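From: Yolanda Herrero
To: shopfloor-talk list
Subject: Re: Re: arms on the bouquet line, what happens to the bench people?

Hi all,

Sorry for the slow answer, May is what it is in flowers and I only get to the list after the last truck is loaded. Hartley wrote:

> We're a small packing house (fruit baskets mostly, some cut
> flowers) and the owner has come back from a trade fair very
> excited about arms. My crew has heard. Two of them asked me
> straight out if they should be looking for other work. I didn't
> have an answer. For those of you who've been through it, what
> did the jobs look like after? And did anyone get asked
> beforehand, or did the thing just show up on a pallet?
>
> Also, does it work with stems? I can see it with boxes. I can't
> see it with anything that bends.
>
> Hartley

OK, so stems first, since that's the easy part! Yes, more or less, if the bunch is tied. Loose stems are still ours and I think they will be for a good long while. At Dadano we do gift sets and vase bouquets, and before a product goes anywhere near the line we try it out on the practice table in the back, with fake fruit and veg so we don't go through real stock.

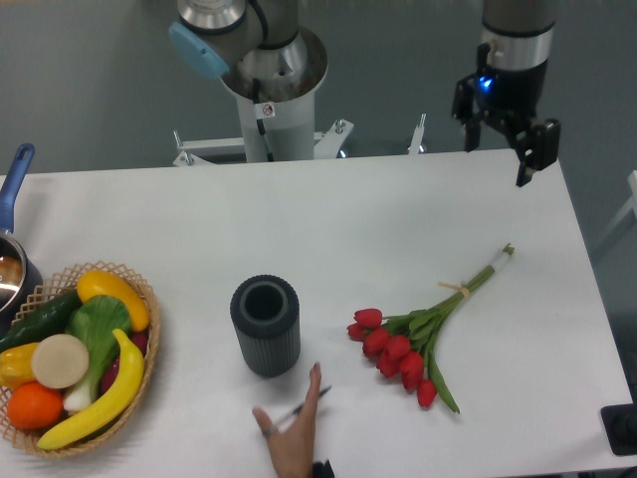 My own job changed more than I expected. I did bench work for 8 years (strip, tie, wrap, next) and now most of my shift is what the schedule calls "cell lead," a title I did not pick. A lot of it is deciding how things get laid out. Take tulips: I want the bunch on a slant, heads toward me and stems up to the right, tied with a band and wrapped at the ends, next to the vase and with some room around it. On the bench I'd have grabbed it from any old pile without looking. So all that fussing over placement is work that didn't exist before, and it took months of nagging before it showed up in anyone's job description. Hartley, if you take one thing from this, get that written down early. At first our pay grade stayed at bench rate while we were doing setup on top, and we had to go back and argue for it. We got it, but we'd have gotten it sooner if somebody had made a list from day one.

To your crew's question. We were 7 on the bouquet bench and now we're 6. The one who left was retiring anyway and they didn't fill the spot, so you can count that however you like. I go back and forth on it. No one was let go, and I'd also be lying if I told you there'd be a seventh chair for somebody's niece this summer, the way there used to be.

What I don't miss is the wrists. Some 800 bunches on a heavy shift and I used to go home and not be able to open a jar. Now the bench does the mixed bouquets and the fiddly stuff, and we rotate every couple of hours, so you're never tying all day. What I do miss is the talking! We used to stand shoulder to shoulder and gab the whole shift, and now whoever has the cell is kind of off alone watching. We asked for the cell to be turned so that you face the bench while you're in there. It took two tries to get that through but it helped a lot, and it cost next to nothing.

On being asked beforehand: no, not really. There was one meeting with slides from Nosa, who put in our line, and the slides had boxes on them. (Boxes! We're a flower place!) After some grumbling they let a couple of us sit in on the tryouts, and that's when it got better, because we could say things like "you can't squeeze it there, you'll bruise the whole bunch" and somebody would write it down. Holding around the stems and staying well clear of the blooms came straight off the bench.
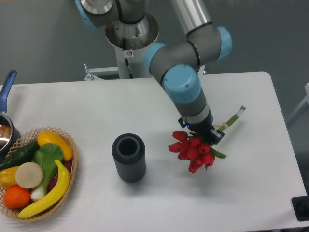 Tulips held by the stems, heads down, vase still empty.

The other thing I'd push for is time to learn that isn't your lunch. We use a scheduling thing called Drultilska, and until there was a code for training in it, training just didn't exist as far as the office was concerned. Now there is a code and people use it. The ones who were most against the arms are the ones who ask for it the most, go figure.

So what would I tell the two who asked you? I'd tell them what you know and what you don't. Ours could smell it when the supervisor was being cheerful at them. And ask the owner, before anything is signed, what happens to the hours. Heads is one question and hours is another, and we only thought to ask about heads.

If it's any use I can send you the task list we ended up with for cell lead. It's two pages and the spelling is mine. Write me off list, and tell me how many stems per bunch you're running, it makes a difference for the grip.

Yolanda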